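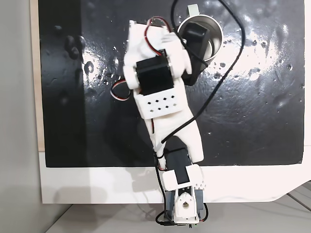
How a Small Robot Arm Is Set Up and Looked After

A robot arm is a chain of stiff parts joined by motors. The stiff parts are called links. The places where they meet are called joints. Your own arm works in a similar way: the shoulder, elbow and wrist are joints, and the bones between them are links.

The arm in this article has links made on a 3D printer. Its job is to work with a mug on a dark mat. Yesenia Arboleda and Chak-lun Chiu keep it running at the Kerkerine workshop.

The motors

Each joint is moved by a servo. A servo is a motor with a sensor inside that measures its own position. The computer sends a number, and the servo turns until its sensor matches that number. A round disk on the servo, called a horn, passes the turning motion to the next link.

The base must not move. If it slides even 2 millimeters, the gripper will miss by at least that much, and often more, as the arm reaches outward. Chiu checks the base first.

The cables

Wires carry power and messages from joint to joint. Each one needs slack, meaning a bit of extra length, so that it can bend when the joint bends. A wire that is too tight can pull out of its plug. A wire that is too loose can catch on a link. To check, the power is switched off and each joint is moved slowly by hand through its full range.
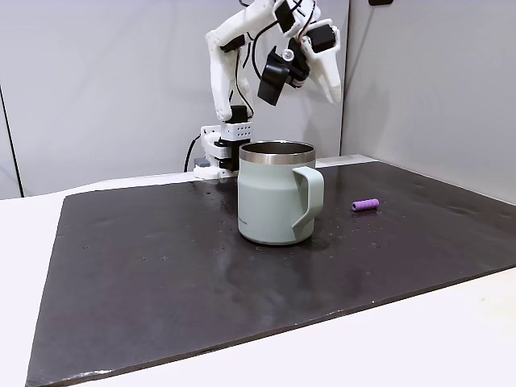

Calibration

A servo knows its angle, but it does not know which angle should count as zero. Teaching it this is called calibration. The steps are:

1. Move every joint to the middle of its range.
2. Save those positions as the starting point.
3. Move each joint to both ends of its range and save the limits.
4. Run a slow test move with hands clear of the arm.

Calibration is repeated whenever a servo is replaced. Arboleda also repeats it after every 1000 test moves and writes the result in a logbook.

The gripper and camera

The gripper has two fingers that open and close. Smooth plastic slips easily on a smooth mug, so a soft pad on a fingertip can help it hold on. Pads wear down and have to be changed.

A camera near the gripper moves along with it. The lens is wiped with a clean, dry cloth.
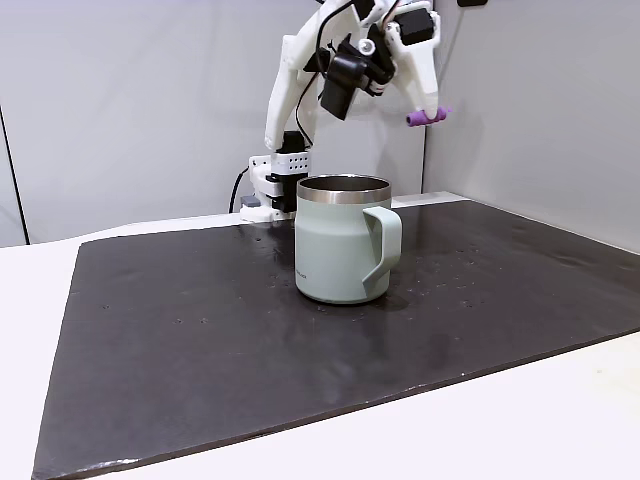
Printed parts need checking too. Plastic can crack near a screw hole, where the force is greatest. A cracked link is not glued. It is taken off, a new one is printed, and the joint is calibrated again. Screws are tightened by hand until they are snug. Turning them further can strip the plastic, and then the screw will no longer hold.

The last check is a listening test. A healthy servo makes an even whir. Grinding or clicking may mean that a gear tooth inside has broken. Buzzing while the arm is still may mean that the servo is straining against a load. In either case the power goes off before anyone reaches in.

Words to know
Calibration: setting the starting point and limits of a joint
Horn: the disk that a servo turns
Link: a stiff part between two joints
Slack: extra length in a cable

Related articles
What Is Inside a Gear Motor?
How a 3D Printer Builds a Part
Why Machines Need Oil
Marisol Yupanqui Explains Sensors

Contact | Copyright Vodis Young Readers | Back to top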